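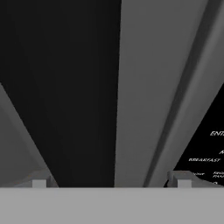 Silar 4 for parish and deed work: a review

I have used Silar for most of the winter on a one-place study of Farkcombe, and moved to version 4 in February. The review covers the desktop program only. I have not tried the phone app beyond opening it.

Silar is a family history database with a strong leaning towards documents. You enter a source first, transcribe it, and then attach people to words in the transcript. Most programs I have used work the other way round, with the person first and the source hung on afterwards as a footnote. If your material is mainly censuses, the Silar method is slow. For deeds, wills and manor court papers it suits the job well.

Import

My test file was a GEDCOM of 400 individuals exported from Temba, which I used for several years before this. Names, dates and places came across intact. Shared notes were duplicated, one copy for each person they had been attached to, and had to be merged by hand. Witnesses to marriages were dropped altogether. The import log lists every record it has rejected but does not give the line number, so finding the fault means searching the original file in a text editor. Kheri Lukumay reports the same result with a file from another program, so I do not think Temba's export is to blame.

Transcription

The transcript pane sits beside the scan and scrolls with it once you have set the first and last lines. Abbreviations can be expanded in square brackets, and the search will find either form. Line breaks are kept. Interlined words and deletions each have their own mark, and both survive export to plain text, though not to PDF.

I entered 97 documents, the earliest a lease with the seal gone and most of the last line with it. Damaged passages can be marked as lost or doubtful. A doubtful reading of a name stays doubtful when it is linked to a person, and shows in the pedigree with a query beside it. Version 3 lost the query as soon as the link was made. This alone was worth the upgrade to me.

Land descriptions

There is a separate form for abuttals: who or what lies to the north, east, south and west of a piece of ground. Fill in enough of them and the program will suggest which plots touch. It made 18 suggestions for the fields below Farkcombe church. Most I could confirm from the tithe map. Two were plainly wrong, both from the same cause, a father and son of one name holding land on opposite sides of the lane. The form allows one holder only, so joint tenants have to go in the notes, where the matching does not look.

Acres, roods and perches are handled properly. Customary acres are not, and there is no way to define your own.

Sameness and doubt

Two people can be set as same, possibly same or not same. Possible matches can be given a written argument, dated and initialled. Kanini Mutiso and I share a file, and we have found this useful on the three William Pococks, where we disagree. Both arguments are kept and neither overwrites the other. The chart, however, will draw only one version at a time.

Speed and stability

It starts quickly. Searching the whole file for a surname is immediate. Drawing a descendant chart of more than six generations takes long enough to go and do something else. I had one crash, on a Tuesday evening during a backup, and the backup file it left was unreadable. The one before it restored without trouble. Keep more than one.

Help and price

The manual is thorough on sources and thin on reports. Questions to the user list are answered within a day or so, usually by Rhys Waaka, whose note on citing a document held in two parts should be in the manual itself.

The full licence is £35, with no subscription. Upgrades from version 3 are free. The trial copy allows everything except export.

Recommended for anyone working mainly from deeds and court papers. Those with large census-based trees should wait until the import is mended, and should in any case keep the original GEDCOM.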